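Search this site Enter keywords Go

About Kevico

Kevico runs staff kitchens and cafeterias for employers who don't want to run their own. We cook, serve, clear, wash up and put away. Most of our customers are office parks, plants and small hospitals, and most of our people work in kitchens that belong to somebody else's building.

Our head office is in Jondgate, above the first kitchen we ever ran. We now look after 687 seats there across three dining rooms, along with sites run under contract for Trendby and Nyamweya.

What we do

A typical site has a cook, an assistant cook, counter staff and a clearing crew. The cook decides the menu within a budget agreed with the customer. Breakfast starts at 6:30 a.m. at the plants and later at the offices. Lunch is the big meal everywhere. The clearing crew starts when the first tables empty and finishes well after the last diner has gone back to work.

Clearing is the part of the job people leave. Cooks tend to stay with us for years. Clearing staff often left within the first few months, and when we asked them why, the answers were sore wrists, late finishes and never knowing which site they would be sent to the next morning.

Why we started with robots

We looked at automation for the clearing and putting-away work first. Conveyor systems and tunnel dishwashers were already in use at our larger sites and had been for a long time. They do nothing for the step before the machine, when somebody has to pick up cups, plates, spoons and leftover fruit from a counter and sort them.

We have a small automation team of three people. Two came from our own kitchens, one from the clearing crew and one from the serving counter. They work on two-armed robots that can pick up ordinary tableware and put it where it belongs. Tasks are tried in simulation first. A dropped teapot costs nothing there, and a bad reach can be run again as many times as needed. When a task works well enough in simulation, it goes to the test kitchen in Jondgate, and only after that to a customer's site.

Progress has been slower than we told our customers it would be. Flat plates are hard to lift off a counter. Thin cutlery is harder. Soft items such as cloths are still done by hand at every site, and we have no date for changing that.

What changes for the people who work here

We get asked about this at every job fair, so the terms are set out here as they stand.

No one employed in a Kevico kitchen loses their job when a robot is brought in. Hours stay the same for at least two years. If a clearing shift gets shorter, the hours move to food prep, stock or the counter, and the person chooses from what is open at their site. Pay does not go down with the move. It goes up where the new job is on a higher rate.

Anyone asked to work beside a robot gets three paid days of training before the first shift. The training covers how to stop the machine, how to set out a counter so it can be worked on, and what to report. Every person on shift can stop the robot and does not have to give a reason afterward.

Some staff have told us they miss the clearing round because it was when they talked to people. At Trendby the crew asked to keep the coffee tables for themselves, and we agreed. Others were glad to see the late finish go. We expect opinions to stay mixed.

We don't use the robots to time or score staff. Records from the machines go to the automation team and are used to fix faults.
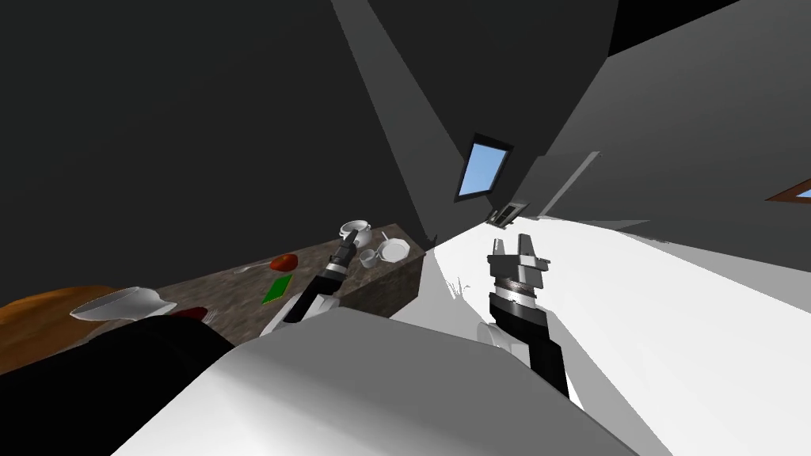
Tableware task in simulation: teapot or sugar bowl, cup and plate on the kitchen counter.

Working with us

We hire cooks, counter staff and clearing crew all year. No experience is needed for clearing or counter work. New staff are paired with someone at the same site for their first weeks, and we try to keep people at one site unless they ask to move.

The automation team takes one trainee from the kitchens each April. Applicants need a year with us in any role. You don't need to know how to program. You do need to know how a counter looks at the end of lunch and be able to explain it to someone who has never cleared one.

Employers who would like a quote for their own site should send us the number of seats, the meal times and a floor plan if there is one. Robots are not part of a standard contract. We will say so if we think your kitchen is too small for one, and most are.

14 shares | 2 comments

Contact | Jobs | Copyright Kevico, Jondgate. All rights reserved. | Back to top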